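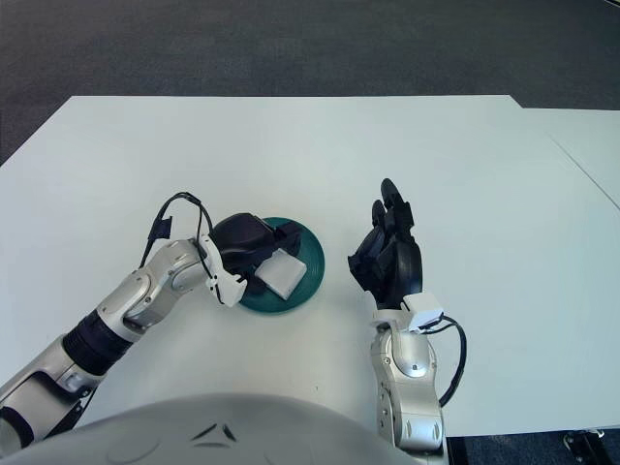 Trastia Open Day: your questions answered

Thank you to everyone who has written in since we put the notice up. We've gathered the questions that keep arriving and answered them as fully as we can, and if yours isn't among them do please get in touch with the front desk at Clillwood.

When is it, and how long should we allow?

Friday 19 May 2023, with doors open from ten until four. Most people seem happy with an hour and a half, though last September we had one family who came for the morning and were still chatting over tea when we were stacking the chairs, and they were very welcome!

Do I need to book?

Only for the table demonstration, where we take 50 people at each sitting. Everything else is drop in.

What will the robot be doing?

Small household jobs, mostly, of the sort you do without thinking. The one people ask about is the plate task: there's a dark teal plate on a white table, with a small white square on it, and the robot works over it with its left hand while the right is held up, open and empty. It sounds like very little, I know, but do watch the fingers, as each one has several joints and there's a good deal going on in a small space. Geum-ok Nam will be talking you through it and she is very happy to be interrupted.
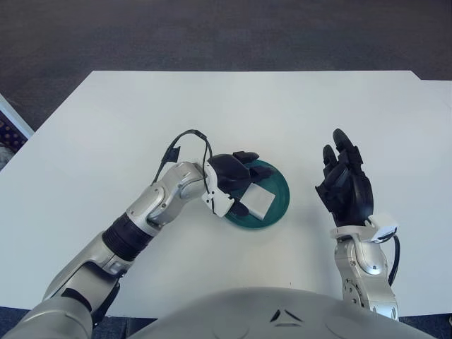 She'll repeat the task several times at each sitting, so if somebody tall is standing in front of you the first time round, just shuffle along and catch the next one. Some attempts go wrong, and we leave those in.

Can I shake its hand?

Sorry, no. We ask everyone, grown-ups included, to stay behind the tape while the arms are powered. Kyu-ri Ma will have a spare hand on the side bench that you can pick up, bend and generally have a good look at.

Is it suitable for children?

Very much so, and under-twelves need an adult with them. The room isn't loud, but it does get warm when it's full, so bring a drink.

How do I get to you?

The 60 bus from Utlow stops right outside. If you're driving, please use the Seo building car park and follow the signs round to the back, where the step-free entrance is too.

Is there a charge?

No, it's free, and so is the tea. Cakes are extra.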